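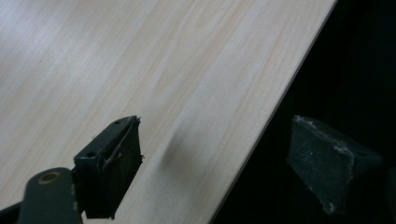 Section 4. Setting up the hand-held grippers and the table

Read this before you open the Flarnow kit's own quick-start card. The card is one folded sheet, it promises you will be "collecting in minutes," and it leaves out most of what follows. These notes were put together by Evaristo Quezada for people at Ustia who have to use the kit during the trial. They cover the kit as delivered. They do not repeat the sales sheet, and where we could not confirm a claim we say so.

Revised Tue 30 June.

4.1 What you need

Two hand-held grippers, left and right
One cable per gripper
The hand straps
Hex keys (the one in the box rounds off quickly, so use your own)
Spare finger pads
A table that does not rock
Dark tape for the floor

The sales sheet lists the setup as "tool free." It is tool free if the plates on your grippers arrive tight. Ours did not.

4.2 Checking the fingers and pads

Do this at the start of every session, before connecting anything.

1. With the gripper unplugged, open the fingers all the way and look at both gripping faces under a decent light.

2. Run a fingertip along the border of each pad. If the surface layer lifts, frays or leaves threads behind, change the pad. Do not trim the threads and carry on. We tried that, and the layer kept peeling from wherever we had cut it.

3. Wipe off any dust or whitish residue with a dry cloth. Chávez, who sell the pads, say a damp cloth is fine. We have had pads come loose after a damp wipe and would like to see what that advice is based on.

4. Close the fingers slowly by hand. They should meet flat. If one tip leads the other, go back to the mounting screws before you blame the software.

5. Open and close the gripper a few more times and listen for a click at the pivot.

Note: The brochure gives pad life as 3,527 grips. It does not say what was being gripped, how hard, or by whom. Judge the pad by looking at it. A pad that has spent an afternoon working along board edges will not look like one that has been picking up foam blocks.

Caution: Keep your free hand clear of the fingertips during steps 4 and 5. The pinch is mild but it does catch skin.

4.3 Setting up the table

1. Put the table inside the rails with its sides parallel to them. Measure at both ends. Judging this by eye is how we lost most of our first day.

2. Mark the table corners on the floor with dark tape and press it down hard, especially on carpet. Tape on carpet lifts within days, whatever the roll says.

3. If you have more than one station, put a large number on the floor beside each table. The Flarnow software asks for a station number at the start of every session and accepts any answer at all, including one for a station you do not own. It will not catch your mistake.

4. Route loose cables along the rails and away from where the operator stands.

5. Place the work item so that both grippers can reach it with the elbows bent. For tall items, stand where you would stand to do the job and try the reach first with the power off.
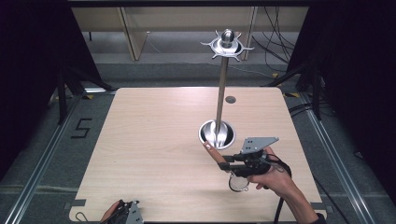 6. Make one full pass through the task at half your normal speed before you record anything. Watch the cables more than the item. A cable that is a little short will pull on your wrist at the far end of the reach, and you will start to move oddly without noticing it.

7. If the item is tall or thin, bring the fingers in from the side and low down. Coming over the top sounds easier and knocks things over.

Note: Polished metal is listed as "fully supported." We would call it partly supported. On our shiny test parts the tracking dropped out often enough that we now review every recording of them by hand — the kit gives no warning when it happens. Flarnow's reply was that we should reduce the glare. Moving the lamp did help a little. The sheet says nothing about lamps.

4.4 Strapping in

1. Slide your hand in from behind and tighten the strap over the back of the hand. It should be snug. If your fingertips tingle, loosen it.

2. Bring the cable down along your forearm and leave slack at the elbow.

3. Keep your sleeve cuffs tucked back from the moving parts. A loose cuff will find its way in sooner or later.

4. Put on the second gripper. This is awkward with one hand already in use, and the quick-start card shows somebody doing it with no trouble. Get a coworker to hold it.

Caution: Never pick up a gripper by its cable. The connector is the weakest part of the kit, and a replacement cable costs 469 dollars from the only seller we could find.

4.5 Length of sessions

The maker suggests sessions of 40 minutes. Wellington Lacerda logged his own sessions in June and found that his drops went up well before that mark. Stop when your forearm tells you to. We now change operators every 8 recordings, and our reject pile is smaller for it, although one person's log is thin evidence and we would not quote it to anyone.

4.6 Calibration

1. Set both grippers flat on the table, fingers open, with nothing between them.

2. Start calibration from the menu and keep your hands off the table until the tone sounds.

3. When the screen shows "Good," run it again. We have had "Good" with one gripper unplugged. Two passes in a row with matching values is the least we accept.

4. Write both sets of values on the station sheet. The software overwrites the old ones.

If the values do not match after the third try, check the finger screws (4.2, step 4) and the cable connectors, in that order. Support will tell you to reinstall. Reinstalling has not fixed it for us yet, and it wipes your station settings.

4.7 Before you agree to the service plan

The kit can be bought with a yearly plan through Visine, which covers "wear parts." Ask in writing whether finger pads count as wear parts. We were told yes on the phone and no in the contract. Until that is settled, order pads separately and keep the old ones in a labeled bag with the date you took them off.

Section 5 covers file names and uploads.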